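3.2 Pièces et plan de travail

Les pignons viennent du lot Medholm, petit module, denture droite, alésage central lisse. Lot retenu pour deux raisons : disponibilité (août, atelier Stoniveck déjà approvisionné) et géométrie simple. Au total 271 pièces triées, dont 6 écartées d'office pour dent ébréchée - écartées à l'œil, avant toute mesure. Les rondelles-supports, disques métalliques polis à grand trou central, ne font pas partie du lot à proprement parler, elles servent de butée de dépose et de repère.

Question de départ, posée par Nava et Barrera dans leur note interne : comment se comporte un petit pignon posé à plat, sans logement, sur un plan nu ? La littérature traite surtout le cas de la pièce en bac ou sur plateau alvéolé (voir section 2). Or en atelier de réparation c'est rarement le cas, les pièces sont posées là où il y a de la place, souvent les unes sur les autres. D'où le choix d'un plan sans rebord ni marquage. Teinte mate, gris soutenu, pour le contraste avec les faces claires des pignons.

Trois dispositions étudiées. (a) pignon isolé, à plat, face vers le haut. (b) pignon posé sur le bord d'un disque. (c) pignons groupés au voisinage d'un disque. La disposition (b) est la plus délicate : l'appui est partiel, la pièce s'incline, les flancs des dents deviennent visibles et l'alésage se lit comme une ellipse. La mesure du diamètre de tête par contour s'en trouve faussée - toujours par défaut, dans nos essais. Camacho propose une correction par l'angle d'inclinaison, on ne l'a pas retenue ici faute d'une estimation stable de cet angle.

Éclairage : diffus, zénithal, non modifié entre les séries. Les ombres restent molles mais elles existent, et elles gênent le seuillage dans les creux de denture du côté opposé à la source. Les reflets posent un autre probleme. Face polie du disque, saturation locale, le bord intérieur du trou disparaît par endroits. Sur les pignons, des teintes parasites apparaissent parfois (bleuté, rosé) que le seuillage en niveaux de gris ignore à peu près, mais pas la segmentation couleur. Nous avons donc travaillé en niveaux de gris seulement, sauf mention contraire.

Relevés : plus de 801 contours exploitables, toutes dispositions confondues. Chaque contour est relu par 2 opérateurs (R. Palma et R. Quintero), à l'aveugle, puis confronté au gabarit Tellent. En cas de désaccord le contour est exclu, pas de troisième lecture. Les cas exclus se concentrent dans la disposition (c), où les dentures voisines se masquent partiellement.

Un mot sur l'alésage. Grand par rapport au diamètre extérieur, il donne un repère plus fiable que la denture : bord continu, contraste franc avec le plan vu au travers. Le centre estimé par l'alésage est celui qui est utilisé dans tout ce qui suit, y compris pour les les comparaisons du tableau de l'annexe. Méthode de Pillai, appliquée sans changement.
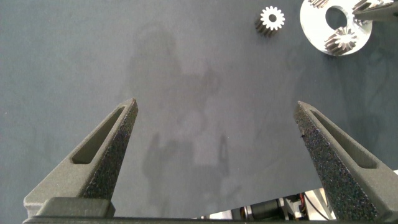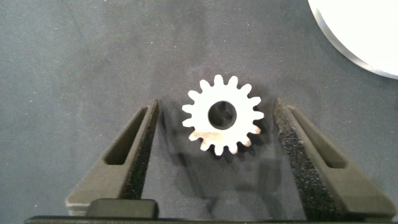
Figure 3. Pignons à denture droite sur le plan de travail. En premier, pignon posé à plat à côté d'un disque métallique, un second pignon en appui incliné sur le disque. Ensuite, pignon à plat, alésage et denture vus de dessus.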